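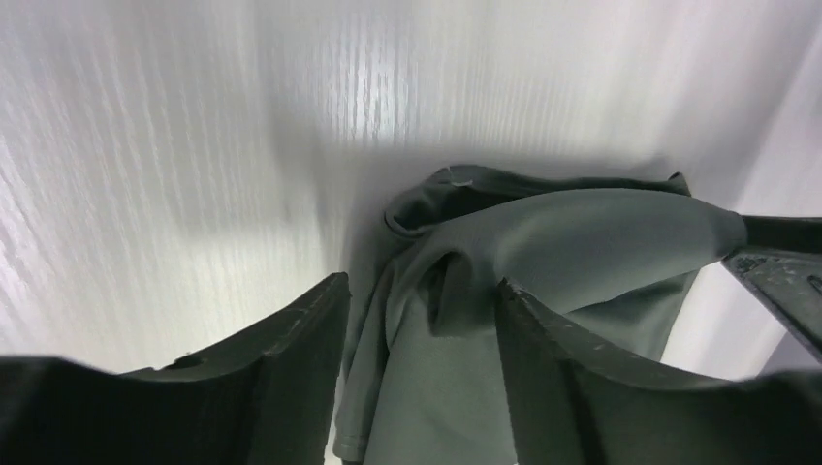

I don't believe in folding tables. We already own a bed, a dining table and an ironing board, and between the three of them I have managed to fold shirts for most of my adult life. So when Seraina Fankhauser talked me into trying the Wallner laundry-folding table, the white one with walls on three sides, I went in expecting a very large tray. The first thing I noticed was the top. Close up, the white has a fine streaky grain to it, and where the light hits it you get bright thin lines, while a crumpled sage or olive sort of shirt dropped on it just looks dull and creased. I had hoped for something a bit grippier. Cotton slides on it more than I'd like, and a sleeve you've pulled straight wants to creep back.

The price is $186, and I'll say right now that I think that's steep for a flat surface and three panels.

Assembly is fine. It took me one evening and the instructions are mostly drawings. There were 16 screws in the bag and all of them went in. The metal strips at the back corners are what hold the walls together, and they need to be tight or the whole enclosure gets a little wobble when you lean on it.

What about the walls, then? The maker says they "contain the laundry." I rolled my eyes at that, and I still think it's a silly phrase, but I'll give them half a point. Stuff doesn't fall off the back. On the bed, finished piles end up sliding into the pillows or getting sat on. With a corner to push them into, they stay square.

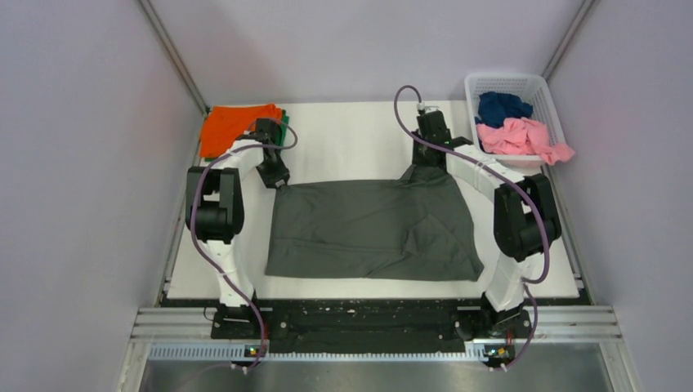

Dark garment spread flat in the middle, orange folded and a bit of green in the back left.

The walls cost you elbow room, though. Anything wide has to be folded in at the sides sooner than you'd want, and a fitted sheet is hopeless. I tried one on Wednesday and finished the job on the floor. Njoroge Biwott has the Altora, which has no walls at all and folds up against the door when he's done. He gets through sheets on his with no trouble. His piles also end up on the carpet, so make of that what you will.

Darker clothes are easier to deal with on this table than pale ones. Against the white you can see the outline of the thing you're folding and whether the hem is straight. With white undershirts I was mostly going by feel, and under the lamp we have in that room the glare off the top got annoying.

There's no drawer, no hook, no shelf – nothing underneath. You bring your own basket and it has to sit on the table, where it eats the back right corner. I'd take a narrower top and a side rail for the basket any day. Gistance sells a clip-on one that's supposed to fit, but I'm not buying accessories for a table I'm not sure I want.

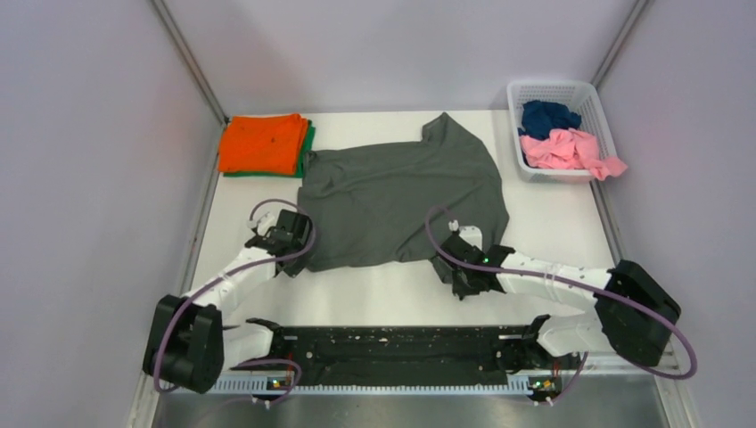
Can you leave the basket up there while you fold a big shirt?
Most of the time, if you push it right back into the corner. For hoodies and bath towels I put it on a chair.

Cleaning is a damp cloth and that's it. I've had it since May and the surface hasn't marked. The front edge is bare metal at the sides and I've caught a knit cuff on it once. A strip of tape sorted that out, but I shouldn't be taping a new table.

Would I buy it again? At full price, no. At $71, which is what I saw a used one go for on Gollemik, probably. It does keep piles tidy and my back hurts less than it did bending over the bed. Two stars out of five for the price, and I'd go up one if they ever do something about the slippery top.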